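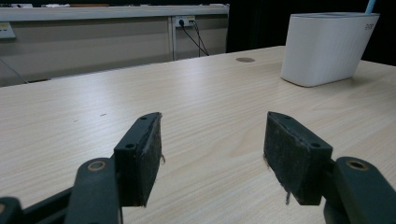 The open fingers of a hand-held gripper over the work table at the Plindorham laboratory.

The manipulation group at the Kasero Institute has released the first findings of its Derese study, which asks how well a robot can learn household tasks from people who work with grippers in place of their hands. Bontu Dinsa, who leads the study, spoke with the Institute in October.

"Our method records the person and leaves the robot out until the end," Dinsa said. "The operator holds a gripper in each hand, and the policy is trained on what the grippers see and how they move."

The task reported is a simple one involving a toothbrush and a plastic container.
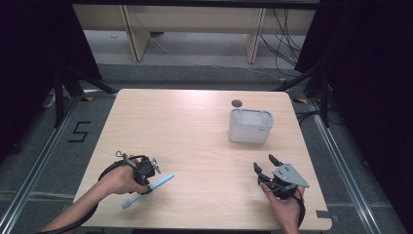

Dinsa said the toothbrush was chosen for its shape. "It is thin and light, and the angle of the grasp matters a great deal. A small error at the handle becomes a large one at the other end."

The group collected 2,467 demonstrations. In 100 trials on a robot at the partner site in Cloltcombe, the trained policy completed the task 80 times. Most failures came at the moment of release, according to Dinsa.

"We would like to know whether that is a matter of data or of the finger pads," she said. "The next round of trials will use the same demonstrations with a softer pad."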